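Kitchen helper wanted for the Tolline lunch room, start in November

Strickland House is looking for one person to help in our lunch room on Tolline Street. We cook a simple midday meal for people who live alone in the neighbourhood, and after the meal there is always fruit, tea and time for talking. In the last year we have served 1,492 meals, and the two of us in the kitchen cannot manage it any more without a third pair of hands.

The work is 39 hours in a month, always between ten and three. You will wash and cut vegetables, lay the tables, carry plates and clean up together with the cook. You will also write down what is left in the store room, so that we can order from Farnimano in good time.

We do not ask for a diploma. It is necessary that you can stand for some hours and lift a full pot with another person. You should be patient with guests who hear badly or who tell the same story twice. A food hygiene paper is welcome, but if you have none, we pay for the course. Our guests speak several languages and so do we. My own English was very small when I came, so please do not be afraid of yours.

The pay is 723 a month before tax. You eat with us for free, and your travel card is paid. The first month is a trial for both sides. 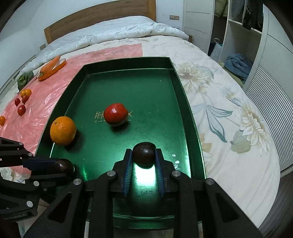

Sarita Katiyar: I did this job for two winters and I would add that the shoes matter more than the apron, the floor by the sink is slippery. Also come hungry. Is the Clamari bus still stopping at the corner?

Yes, it still stops there, and the walk to our door is three minutes.

To apply, write us a short letter by hand or by e-mail, 300 words at most. Tell us what you like to cook and which days you are free. You can leave it at the desk of Strickland House or put it in the green letter box beside the gate. We answer to every letter, also when the answer is no.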